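Helevel wool covers, worth the money?

fernhill_r
Looking at re-covering the bench in my back room. Helevel want £60 a metre for their grey and the shop in Brundbridge swears it will never bobble. Has anyone had it down for more than one winter?

tackhammer
Never is a big word. I've heard it from every fabric shop I've ever set foot in. Ask them what the rub count is and watch them go and find a leaflet.

fernhill_r
I did ask. The leaflet says 22,000 rubs, which means nothing to me.

oddsocks3843
It means a machine rubbed it with a clean cloth. Your bench gets jeans, keys and probably a dog. I had Longo on two chairs at half the price and it looked fine for years – no leaflet needed.

tackhammer
Longo is 100 per cent polyester though. Fine if you like static.

oddsocks3843
Fine if you like not paying £60 a metre. And how much wool is in the Helevel? They've gone very quiet on that since December.

Pladik
I wouldn't write off a plain grey just because the shop oversells it. A slightly mottled weave is kinder to live with than a flat colour, and a flat colour shows every crumb. This sort of grey, over padding with rounded corners:
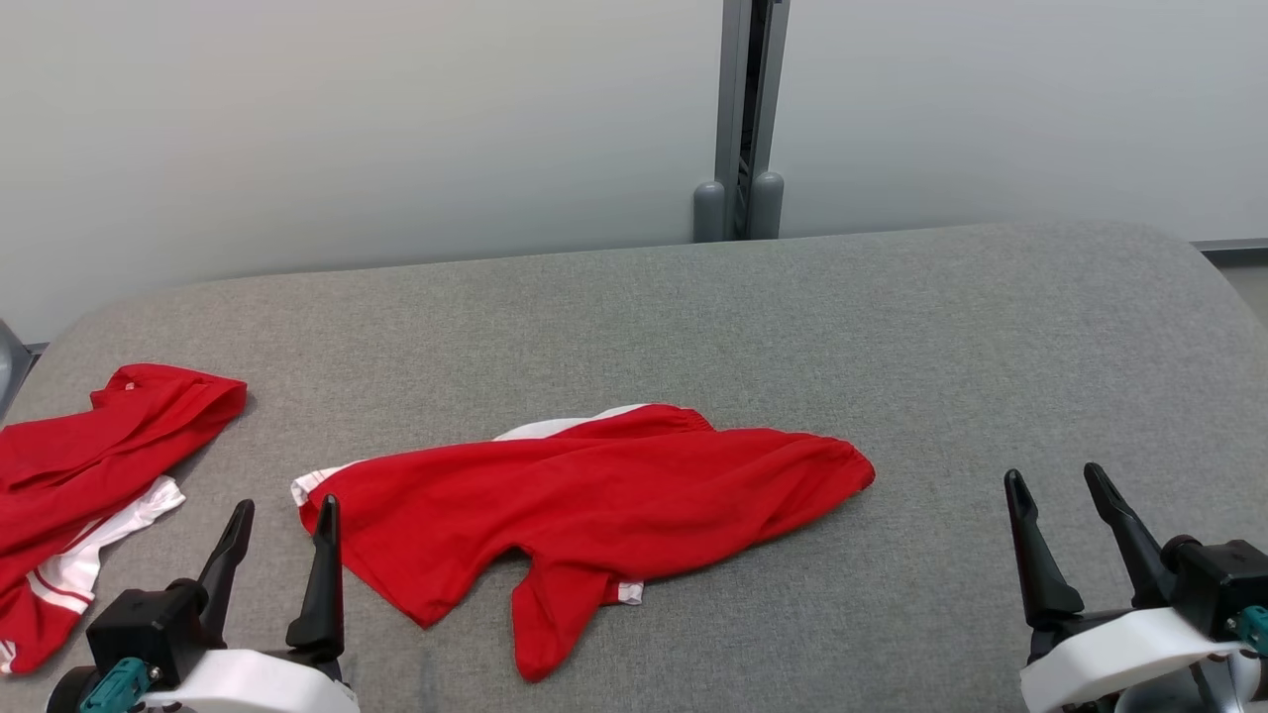 oddsocks3843 reckons any mottled cloth hides crumbs, so why pay Helevel prices for it? Get a sample, rub it with a bit of denim for a week and see.

tackhammer
For once I agree. But buy the sample, don't borrow the shop's. Theirs has been sitting in a drawer.

fernhill_r
Sample ordered. They charge for postage on it, naturally.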